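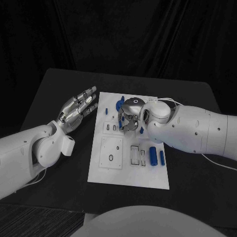
I started writing this README because three different people asked me what was in the Kelura folder and I gave three different answers. Kelura is our set of recordings from the kitting bench at Mitero, where small parts get sorted and seated before they go to assembly. For years that was hand work, and I did a lot of it myself before I moved over to looking after the recordings. The parts are little things, pegs and cylinders mostly, blue ones and a white one on a white sheet with slots outlined on it, plus a couple of plates with holes through them. You wouldn't think any of that was hard until you've done it for a whole shift (my thumbs still have opinions).

So, what you get. There are 58 sessions. Each session folder has the video from the head camera, the joint positions for both arms and both hands, and a plain text file called notes. Please read the notes! They're written by whoever was on the bench that day, and they're the only place you'll learn that a peg was swapped for a new one halfway through or that somebody bumped the table.

How the folders are named: site, then bench, then session number. If there's an "r" on the end, that session was redone and the first try is in the folder called old. I kept the old ones. Delia Vasiliu wanted them gone to save space and we went back and forth on it, but a clumsy run tells you a lot, so they stay until the disk fills up.

Labels are simple. Every attempt at a part is marked seated, not seated, or unclear. Two of us label each session separately and then compare. We disagree most on the cylinders, where one person calls it seated and the other says it's leaning. If we can't settle it, it goes in as unclear. Don't quietly drop the unclear ones from your numbers, I've seen that done and it makes everything look better than it is.

Now the part I really wanted to write down, which is what all this has done to the job.

Before, there were five of us on kitting. There still are, but the day is a different shape. Two people run the bench, setting out the sheet, starting the session and stepping in when something goes wrong. The rest do the odd orders, the ones with parts that change every week, and that work has gotten more interesting, I'd say. The repetitive stuff was what wore people down. When we started in February I was worried about being bored, standing there watching. I'm not bored, but I am tired in a new way. Watching closely for an hour takes it out of you, and we now switch off after 22 minutes, which we landed on by trying longer and getting grumpy.

The bad side, so you have it too. Newer people don't build up the feel for the parts the way we did. I can tell by touch when a peg is going in crooked, and I learned that by doing thousands. Someone who comes in now and mostly runs sessions won't have that, and then they're the one deciding whether a part is seated. We asked for one hand-kitting shift a week for everybody and got it. I'd like two.

Also, the pace. Sessions are slower than a good person by hand, by quite a bit. If you're from the Nisard team and you're planning to quote these recordings as throughput, please don't. They were never timed for that and people pause in the middle to talk.

Things that are wrong with the data, that I know of:

The clock on the right arm runs a little behind the left in the first 3 sessions. There's a correction in the fix folder, but check it yourself.

All of it is from one table with the same dark curtain behind it. If you train on this and then move to a bright room, I can't promise you anything.

The notes are in whatever style people felt like. One of the Domínguez batches has notes entirely in abbreviations and I've only decoded about half.

People on the bench agreed to have their notes included, with names taken off. If you find a name I missed, tell me and I'll pull the file that day.

To use it, copy a session folder to your own drive first and work from the copy. Questions go to me or Delia, she's better on the joint data and I'm better on the labels.

Last updated May 16, 2018. Added the notes for the redone sessions and fixed two folder names.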